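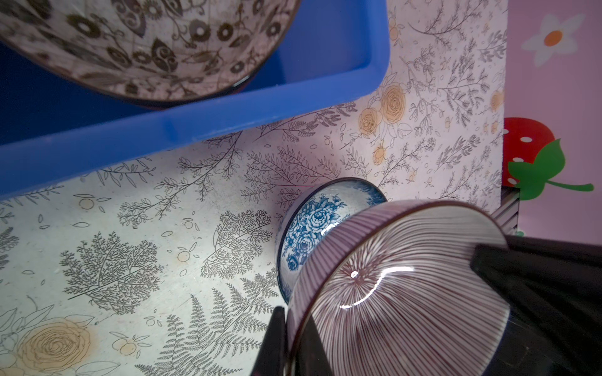

Dyno time and damper settings: an interview with Melur Osman

Melur Osman sets up suspension at Prullia, a small workshop that takes in road cars and a few club racers. Most of the work is on adjustable dampers, and most of it begins with a fault the owner has already tried to cure.

"The usual one is too much rebound," Osman says. "They wind it on until the car feels tight on a smooth road. Then it jacks down over a run of bumps and ends up on the stops."

The workshop tests each damper off the car before changing anything. Osman uses a Lehtinen shock dyno and runs every unit at 3 speeds, cold and then warm. The two sides of an axle are plotted together.

"If the left and right don't match at the same click, the click number is no use to you. I had a pair of Skomumov units in July with 90 newtons between them at low speed. The owner had spent a season moving the anti-roll bar to cure a pull under braking."
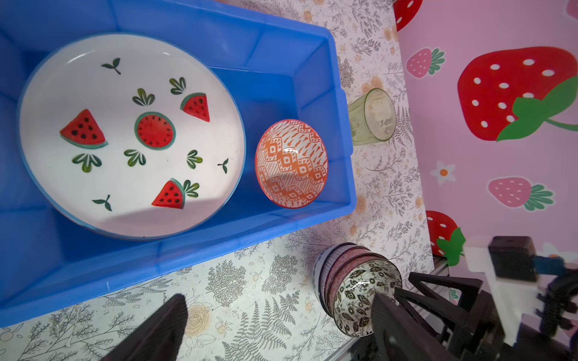

Those units were stripped, and one had a bent shim in the compression stack. With new shims and fresh oil the gap closed to 2 newtons, and the bar went back to its middle hole.

Osman is less interested in spring rates than customers expect. A full set-up at Prullia costs 590 pounds, and the springs often stay as they are. "I'll change them if the travel data says so. I won't do it on feel."

On the Ono top mounts now fitted to several of the club cars, Osman is cautious - they hold camber well but pass more noise into the shell. "Fine for a track car. I'd keep rubber on anything that goes to the shops."

Owners are asked to bring their tyre pressures written down, along with the ride height at each corner measured with half a tank of fuel.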